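Band split before release – who gets to put the single out?

Filed under: Music Help > Releasing & Rights

My old band, Kubiak, finished a single and a two-track B-side in the spring. We paid for the studio ourselves, 1640 dollars split four ways. Then two of us left and the other two kept the name. They want to put the single out through Cilesent, a small label that offered to handle the digital release and a short run of sevens.

I wrote the main guitar part and most of the chorus. The singer wrote the rest of the words. Nothing was signed between us at any point. The label says it only needs the okay from "the band," and the current band is the two people I no longer play with. I don't want to block it. I like the song and would like people to hear it. I just want my writing credit on it and my share of whatever comes in. Can they release it without me, and what should I ask for?

Posted by fludatik, October 14, 2022

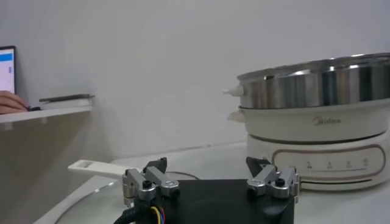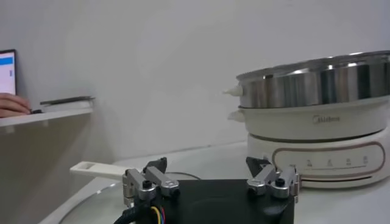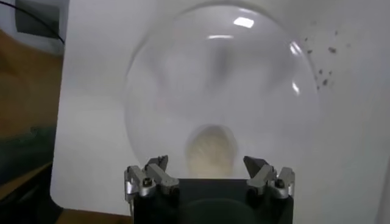
I should add that I still have the session files and the rough mixes with dates on them, plus the phone recordings from when we were working out the chorus. The song went up on a streaming page as a demo and got 309 plays before the singer took it down, so there is some record of it there too. My name was in the credits on that page.

stirora
There are two separate things here, the song and the recording. You co-wrote the song, so you own part of it whether you are in the band or not, and leaving doesn't change that. The recording probably belongs to all four of you if you all paid and nothing was signed, but that depends on where you live and a lawyer should confirm it.

What I would do is write up a split sheet. It's one page with the song title, each writer's name, the percentage each person gets, and signatures. Do one for each of the B-side tracks if you wrote on those. Then write a second short agreement for the recording that says how the money is divided and whether the studio cost gets paid back first. Send both to your old bandmates before you contact the label. If they agree, the label will usually be glad to have it on paper. Register your share with whatever rights society you belong to – don't count on the label to do that part.

Keep the phone recordings and back them up somewhere.

tapehiss_mn
Just email the label and tell them. They won't want to press records with an argument going on. Same thing happened to us and it got sorted in a week.

loadin_side_door
I mostly agree with the first answer, but talk to the singer before you send any forms. A sheet full of percentages can look like a threat when people haven't spoken in a while. We split ours evenly between everyone who was in the room, and it saved a lot of arguing over who wrote which line. Also ask to see what the label is offering. If it's a license for a few years, that's a lot easier to say yes to than handing over the recording for good.

Related in Releasing & Rights
Does a drummer get a writing credit?
Two bands with the same name in one town
How to fill out a split sheet
Can I sell leftover shirts after leaving the band?
Taking down a demo before the single comes out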